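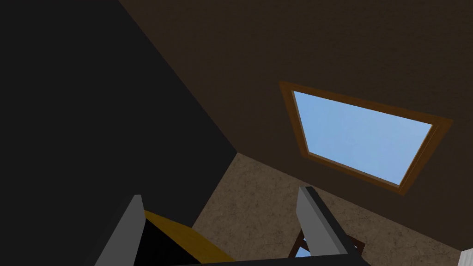
wrist cam, sim, attic room. Wrist pitched way up, yellow-topped thing between the fingers, skylight over.

August, notebook, sim/perception. Started 9:40, still going after lunch.

Picking up from where Saadet left it. Problem as she wrote it on the board: Cello planner is happy, controller is happy, but grasp scorer gives garbage whenever the wrist tips past the usual range. Tracker then hangs on to the garbage for the rest of the episode. She thought lighting. I think not lighting, or not mostly.

Setup so I don't have to dig it out again:
- Adham branch of the scene loader, Molldale room set, the one with the sloped dark wall and the windows
- grasp scorer from Güler repo, weights unchanged since Melahat's retrain
- headless, wrist stream only, no overhead view
- action smoothing OFF (Tarık had it on, see below)

Batch 1. 3,967 episodes queued, 3,512 finished clean. Rest died, nearly all in the same place: pose sanity check throws when the camera up vector gets close to horizontal. So we've been dropping the tilted ones on the floor before the scorer even sees them, and then wondering why it is bad at tilted ones. Sigh. Told Saadet over chat, she sent back one word.

Changed the check to warn + tag instead of throw. Tag is wrist_steep. Not pretty. TODO proper fix, the check shouldn't be in the loader at all, belongs in eval.

Reran only the dead ones. They all go through now. Then pulled 25 tagged wrist_steep and looked at them by eye, slow, with the scorer heat overlay on a second monitor.

What I see in the overlay:
- sky panes light up. Scorer likes the bright flat quad with a crisp border. Skylight especially. It is treating it as a graspable top face, fine edges both sides, nice parallel pair, of course it likes it
- depth on the pane comes back as far clip, and far clip gets clamped to max range, and max range is then a perfectly legal number downstream. There it is.
- the actual object between the fingers, when only a corner of it is showing, scores lower than the pane. In some frames much lower

So two bugs stacked. (1) far clip should be invalid, not max range. (2) scorer has next to no training on views where the target is mostly out of frame.

(1) is a ten minute fix, did it: mask depth >= clip before the clamp, pass the mask along to the scorer. Had the comparison backwards first time and masked the whole room. Lost half an hour to that. Note to self, plot the mask BEFORE launching the batch.

(2) is Sofia's call, needs data. 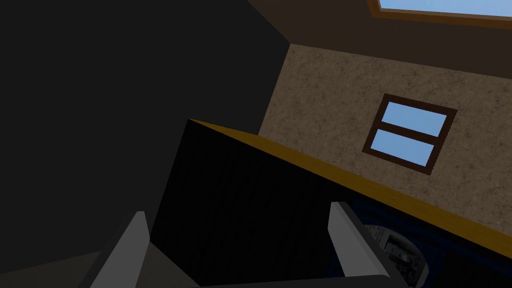
Same room, tagged wrist_steep. Black box-like thing with the yellow edge between the fingers, label on the blue thing at right.

This second one is my new favorite test frame. Keeping it pinned. Reasons:
- long yellow strip along the top of the dark face, goes clear across to the right. Edge detector gives one very strong line and snaps the grasp axis to it. Wrong answer, stable wrong answer, which is worse to find than a jumpy one
- dark face on dark wall up at the left corner of the box. Segmentation leaks there. Mask runs up the wall in the overlay and the centroid goes with it
- blue thing half behind the right finger. The label detector fires on it, low confidence, no text comes out, as expected at that size. But the hit still gets written to the object list as a seperate item and the planner then plans around it. Need a floor on that
- window panes in view too so it checks the depth mask at the same time

Ran old vs new on it. Old: top grasp candidate on the upper pane. New with mask: pane gone from the list, top candidate on the yellow strip. Better, still not right. I'd call it progress, Saadet would not.

Leak at the corner: tried bumping the contrast before segmentation. Helps here, hurts on the beige wall, picks up every speck in the plaster texture as its own little blob. Reverted. Zineb says try normals instead of color for splitting box from wall, we have them free from the renderer. Yes but we won't have them free on the arm. She says use them for labels only, train on color. OK that is a good idea. Tomorrow.

Smoothing: Tarık's runs all had the action filter on, window of 9, and his numbers look better than mine on the same seeds. Checked. Filter averages out the bad wrist commands so the camera never really gets to the steep poses, so the bad views never come up. Not a fix. But it does mean his table and mine can't go in the same plot, and the one in the shared folder has both. Took it out, left a note in the folder, will tell him when he's back from the other building.

Also: the fingers. Self mask covers fingers fine but misses the shaded inner face on the right one in some poses, and the palm band along the bottom. Scorer doesn't seem to care, tracker does, a bit. Mesh in the mask config is an old one I think. Melahat knows which file. Ask.

3:15 pm. Full batch relaunched with depth mask + tag, contrast reverted, smoothing off. Mask plotted first this time, looks sane.

Open:
- move sanity check out of loader (me)
- confidence floor on label hits before they reach the object list (me, if Zineb doesn't get there first)
- normals for segmentation labels (Zineb)
- steep views w/ partial target, how many do we need and who renders them (Sofia)
- self mask mesh (Melahat)
- redo Tarık's table with filter off, same seeds
- line snap: weight by length?? or just drop the snap when the line leaves the image on one side. Try the second one first, cheaper

Later, 5:50. Batch not done but no throws so far. Machine fan very loud. Left it running, do not reboot, sticky note is on the keyboard.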